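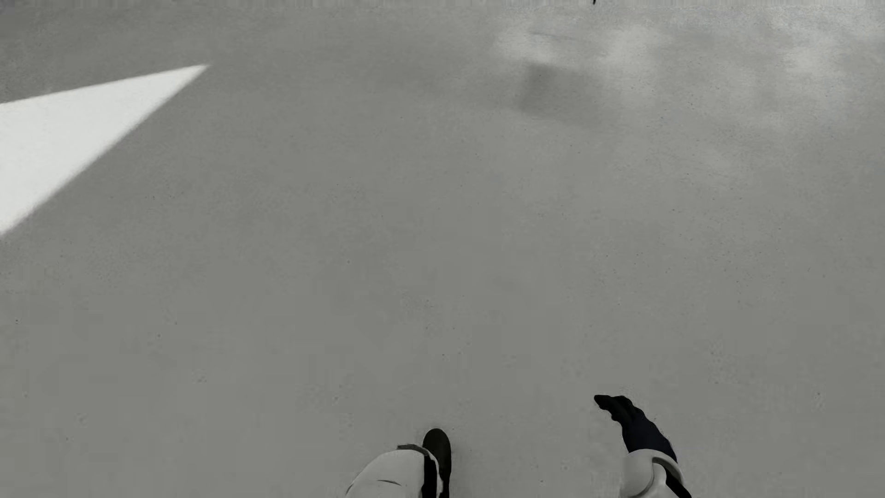
Ticket : kit de simulation Tuto, démarche de l'humanoïde en appartement

Ouvert par : Ermelinda Rocha (Nguyen-Tran)
Suivi côté éditeur : Darnell Halvorsen, support Gremel
Priorité : haute
État : en attente de l'éditeur

Problème signalé
Le robot part droit, puis dérive à gauche après une dizaine de pas. La plaquette promet une marche « stable sur tout sol intérieur ». Pour l'instant je n'ai rien vu qui justifie cette phrase, ni le supplément demandé pour le module de locomotion.

Étapes suivies
1. Installation neuve, scène livrée avec le kit, aucun réglage touché.
2. Consigne : marcher jusqu'à la cuisine, s'arrêter devant l'îlot.
3. 30 essais lancés à la suite, 18 arrêts corrects. Les autres finissent trop à gauche ou ne finissent pas.

Réponse de D. Halvorsen, 9 h 40
Merci pour le signalement. Pouvez-vous vider le cache, relancer avec le pas de calcul par défaut et joindre une vue arrière ? Les écarts viennent souvent d'une carte graphique trop juste.

Réponse d'E. Rocha, 11 h 15
Cache vidé, pas par défaut, même résultat. La carte graphique dépasse votre configuration recommandée, j'aimerais qu'on ne reparte pas là-dessus. Vue arrière jointe.

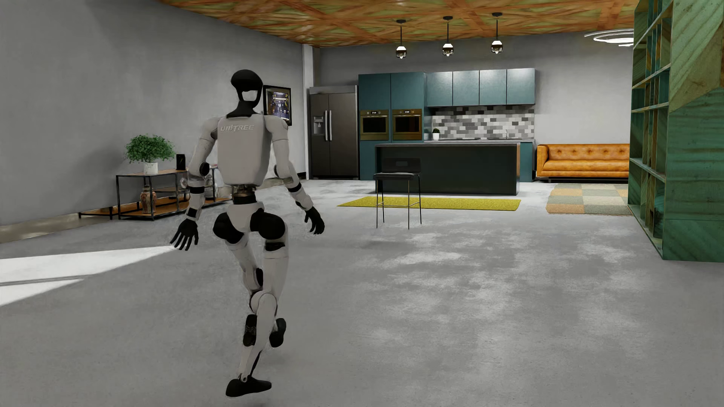
Le module de locomotion corrige son cap à partir de repères visuels, d'après votre manuel, et c'est là que je chercherais. Or le sol de la scène est en béton gris presque uni, avec des taches pâles et deux coins de lumière vive à gauche. Le robot est en pleine foulée, un pied levé, et je voudrais savoir sur quoi il se recale à cet instant. Si c'est sur les bords de ces zones claires, il faudrait l'écrire dans la documentation.

Test complémentaire d'Ivan Shevchuk, même poste
Éclairage extérieur coupé, sol inchangé : la dérive diminue sans disparaître. Je ne conclus rien avec si peu d'essais. Le journal affiche environ 2000 lignes d'avertissement « heading_conf low » par session, que l'interface ne remonte nulle part.

Réponse de D. Halvorsen, 15 h 05
Avertissement connu, sans incidence sur la marche. Un correctif est prévu en mars.

Réponse d'E. Rocha, 15 h 20
« Sans incidence » d'après quelle mesure ? Envoyez-moi vos propres essais sur cette scène, avec la graine aléatoire. Tant que je ne les ai pas, l'achat des licences reste suspendu et le ticket reste ouvert. Imani Marchetti est en copie pour le contrat.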